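Round wood table top, honey finish: recoat, oil, or leave it alone?
Forum: Tables and Seating
Started by kermani_bench, 3/18/22

kermani_bench
Posts: 133

I picked up a round table secondhand and I'm trying to decide what to do with the top. It's a warm honey-orange color, made of joined strips, and the tone changes a bit from one strip to the next. It came with no paperwork. The seller thought the finish was a wipe-on product called Jovance but he wasn't sure, and he'd had it for years.

The sheen is low to medium and I don't feel any bare spots. My wife would like it less orange. I would like to not spend a month on it. It sits against a gray wall with a fine vertical texture and a black strip running across it, and the orange looks stronger against that gray than it did in the seller's garage.

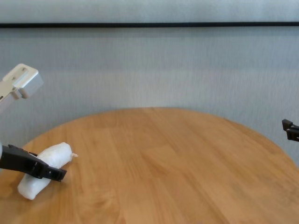

Re: Round wood table top
drywall_dan_2

Leave it alone. You can see the joints between the strips but they look fine at that distance. If you sand a top like that you don't know how much wood you have to work with. People buy a 200 dollar table, sand through something they shouldn't, and then they own a 200 dollar problem.

If the orange bothers you, put a cloth on it or change the wall.

Re: Round wood table top
Negin Sadeghi

I disagree with Dan. A top made of solid strips can be sanded lightly with no trouble. Look at the underside first. If the strips on the bottom line up with the strips on top, it's solid. If the bottom is one plain sheet, it's veneer and you should stop there.

As for the color, a lot of that orange could be the finish aging and not the wood. Strip a patch on the underside and see what's below before you decide anything. I did a Drastton dining table last May and it came out several shades paler once the old coat was off.

Re: Round wood table top
kermani_bench

Checked the underside. The strips line up, so I'm going with solid. The bottom has less finish on it and is paler, more tan than orange.

One other thing I noticed while I was down there looking across the top. The grain mostly runs in long streaks, but there's a redder band near the edge on one side with finer lines that go a different way and follow the rim down. Is that a repair? There's also a faint grayish-brown smudge in the wood that I've wiped at with a damp cloth and it doesn't move.

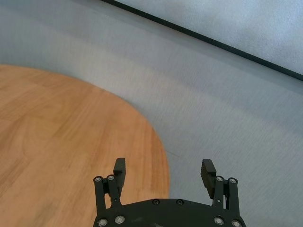

I'm less worried about the smudge than the band. If somebody replaced part of the edge with a different wood, I assume it would take a stain differently and I'd end up with a two-tone table.

Re: Round wood table top
Negin Sadeghi

Could be a repair, could be one board from a different tree. Makers weren't always picky about matching. Run a fingernail across the line where it meets the next strip. A later repair usually has a small ridge or a bit of glue you can feel.

The smudge might be an old water mark under the finish. If it's in the finish, it goes when the finish goes.

Re: Round wood table top
oldglue

It's going to take stain differently whether it's a repair or not. Don't stain it. Strip it, clear coat, done. Water-based clear if you want to stay away from orange. I use Clonar satin on tables, 2 coats, light sanding between. Oil-based will yellow on you and you'll be back where you started.

Re: Round wood table top
drywall_dan_2

Or skip the whole thing and have a table to eat at tonight. I still say there's nothing wrong with it. He said himself there are no bare spots.

Re: Round wood table top
kermani_bench

No ridge at the band, so I'm calling it an odd board. Dan, I hear you, and I'm leaning your way more than I was. I went back and looked at the top straight on. There are darker knots and swirls toward the near left side that I like quite a bit, and I wouldn't want to lose them under a stain.

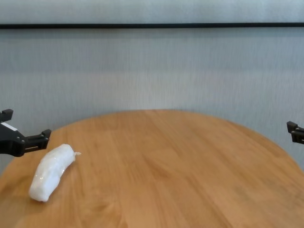
The top against the gray wall, knots and swirls at lower left.

Plan for now is to strip a test patch underneath, roughly the size of my hand, and put the water-based clear on half of it. If my wife likes the color, I'll do the top when it's warm enough to work with the windows open. If she doesn't, it stays orange.

Re: Round wood table top
oldglue

Good plan. Let the patch cure a full week before you judge the color.

Re: Round wood table top
Negin Sadeghi

And look at it in the same room as that wall. Carry a loose leaf in if you have one, or just flip the table over where it stands.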